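Toy and Block Library: Frequently Asked Questions

Clukus Community Library Service
Last updated December 2, 2021

The Toy and Block Library operates from the Ginness and Tosh branches. The following information applies to all borrowers, including schools and licensed childcare services. Conditions of loan for books and audiovisual items are set out separately.

Who may borrow from the Toy and Block Library?

Any adult holding a current Clukus library card may borrow. Children's cards cannot be used for toy loans, but a parent or guardian may link a child's card to their own for the purposes of reservations. Residents of Grumton are eligible under the reciprocal borrowing agreement and should bring proof of address when registering.

Is there a fee?

Household membership is free of charge. Organisations, including playgroups and family day care providers, pay an annual fee of $60. The fee is not refundable if membership is cancelled part way through the year.

How many items may be borrowed at one time?

Households may borrow up to 32 items across all categories. A set catalogued under one barcode is treated as one item, whatever the number of pieces it holds. Large outdoor items are limited to one per household.

How long is the loan period?

The standard loan period is three weeks. Items may be renewed twice online, by telephone or at the desk, provided that no other member has placed a reservation. Party packs are lent for one week and cannot be renewed.

What is in the collection?

The catalogue lists 950 items, of which 107 are construction sets. The remainder comprises puzzles, board games, dress-ups, musical instruments, ride-on toys and sensory equipment. New stock is added each July. Suggestions for purchase may be lodged using the form available at either branch.

How are construction sets lent and returned?

Each construction set is issued in its own tub with a contents card fixed inside the lid. Borrowers are asked to check the contents against the card on the day of collection and to report any discrepancy before the next close of business.
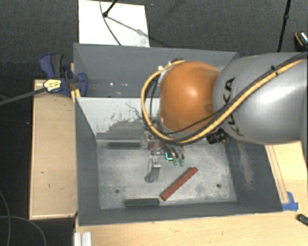 Returned sets are checked by staff before they are made available to the next borrower. This may take up to two working days, and the item will remain on the member's record until the check has been completed. Blocks should be returned in the tub in which they were issued and should not be combined with pieces from another set. They need not be stacked or sorted by colour; blocks lying scattered in a compartment are quite acceptable, and dividers should be left in place where a tub has them. Tubs must not be placed in the after-hours chute.

What happens if a piece is missing?

Members have 14 days from the date of return to look for the missing piece and bring it to either branch. After this period a replacement charge applies. The charge for a single standard block is $2. Where a missing piece makes a set unusable, the full replacement cost listed in the catalogue may be charged, and the incomplete set may then be kept by the member.

Must toys be cleaned before they are returned?

Yes. Hard plastic items should be wiped with warm soapy water and dried thoroughly. Wooden items should be wiped with a damp cloth only and must not be soaked. Fabric items should be washed according to the label. Bleach and scented disinfectants should not be used on any item. A cleaning charge of $10 applies to items returned in an unhygienic condition.

Are the toys suitable for children under three?

Items suitable for children under three carry a green sticker on the container. All other items may contain small parts. Adult supervision is the responsibility of the borrower at all times.

May items be returned to a different branch?

Items borrowed at Ginness may be returned at Tosh, and the reverse, during staffed hours. Ride-on toys and large outdoor items must go back to the branch of issue. Returns are not accepted at Grumton.

How may a charge be disputed?

Requests for review must be made in writing within 28 days of the date of the notice and should quote the membership number and the barcode of the item. Borrowing privileges continue while a review is under way. A written reply will be sent to the address held on the member's record.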